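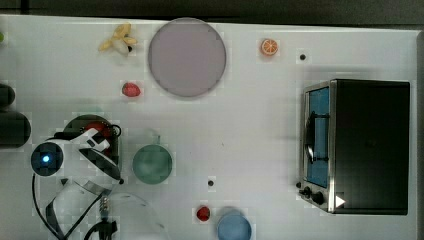 Petrică Enache reckons the trouble starts with the plate. Put a plate down, he told me, and a child thinks dinner is nearly over. Put a pot down and they think it hasn't begun, and you get another hour out of them.

I wrote that on the back of a receipt and have been testing it since November. He is mostly right. Plates get filled in a minute and handed to the nearest adult, who has to pretend to eat. Pots get stirred. Pots have things dropped in them, taken out, looked at, dropped in again. The strawberry goes in. The strawberry is soup now. Fine.

Toy food, then. Four weeks of it, on a white table, with a deadline that moved twice. I had expected a quick piece on what to buy and what to leave in the shop. Ended up with opinions on bananas.

The banana first. A closed one is a yellow stick – good for a telephone, not much else. A peeled one, or partly peeled, with the skin splayed out round a pale middle, is a different object altogether. It has a before and an after. Children who ignored every other fruit went back to it, tried to shut it, couldn't, served it anyway. My niece served it to the dog.

Then fruit that comes as a slice. An orange slice with the segments marked gets used as an orange, a wheel, a sun, a biscuit. The whole oranges mostly roll off and live under the radiator. If you're choosing, choose the slice.

Strawberries are small and that is their whole problem and their whole appeal. They fit in a pocket. We lost three. (Check the age advice on the box before you let anything that size near a baby, obviously.)

Plates. I asked for readers' views in the autumn and had 484 letters and emails, and I'd say plates caused the most bad feeling. Too many in the set, too small to hold anything, printed with a cartoon that someone then fights over. What people liked was one big plain one. A dull mauve-grey, a dark rim, nothing on it. Big enough for the fruit and a bit of bread and a car. One reader in Whitby said hers had outlasted two kitchens, both the toy sort and the real sort.

On to pots. Dark outside, a proper loop of a handle, deep enough to lose a spoon in. Lids I have gone off. A lid is the first thing to vanish and the last thing to be missed.

The sets. Rudar does the sturdiest fruit of the ones we had in, and the colours are near enough right, the orange especially. Zolley is cheaper and you can tell from the edges, a bit of sanding wanted, but the sizes are sensible and the fruit sits well on the plate. Amrani sends you 60 pieces in a cardboard suitcase and I would beg you not to. We had it open for one afternoon and I found a mushroom in my boot the next day. Nidier sells things singly, so you can get a pot and a plate and stop there, which I wish more of them would do. You can spend up to 954 pounds on the full Nidier kitchen with the matching dresser. I did not.

What about appliances? Toasters, blenders, the lot. Popular for a morning. The child presses the button, the child makes the noise, and after that it's furniture. Enache keeps a few in a drawer and brings out one at a time, never a pair, and says it comes back as a stranger. I tried it with a toaster after a fortnight away and got a whole wet Sunday from it.

Storage was ment to be a box of its own but there's no room, so quickly. Shallow tray, no lid, one layer deep. Everything visible. If it needs digging for, they'll tip it out, every time. The table should be plain and pale and bigger than you think. Small bright things need space round them or they turn into a heap, and nobody cooks from a heap.

Washing up: warm water, a drop of soap, dry the wooden stuff straight away and don't leave it to soak. Felt food, wipe it and hope.

If I were starting again I'd buy 6 things. Peeling banana, orange slice, strawberry, big plate, dark pot, one spoon. Then wait til they ask for something. Mine asked for a bill. We made one out of an envelope and she charged me for the soup.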